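List: Lennox Tenants' Association, general announcements
Date: 2023-09-01
Subject: Re: Recycling collection at the Lennox building

> Could the management office please confirm whether glass may
> still go in with mixed recycling? The notice by the elevators
> and the one in the garage do not agree.

The garage notice is correct. Under the contract with Weltine, glass must be kept separate and taken to the Sindolo drop-off point, which accepts it at no charge. The elevator notice dates from March and will be replaced.

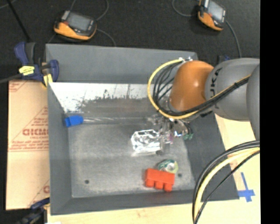

Residents are also asked to flatten all cardboard. The association was billed 600 dollars last quarter for loads that Weltine refused, and further charges will be added to the shared maintenance account. Paint, batteries and light bulbs are not accepted in any container on the property.

Questions should be sent to the office in writing, with the unit number.

Lennox Management Office

Comments

Does the Sindolo site take jars with the lids on?

Lids off, metal ones go in mixed. I asked there.

The garage notice is hard to read from the ramp side. Please print it larger.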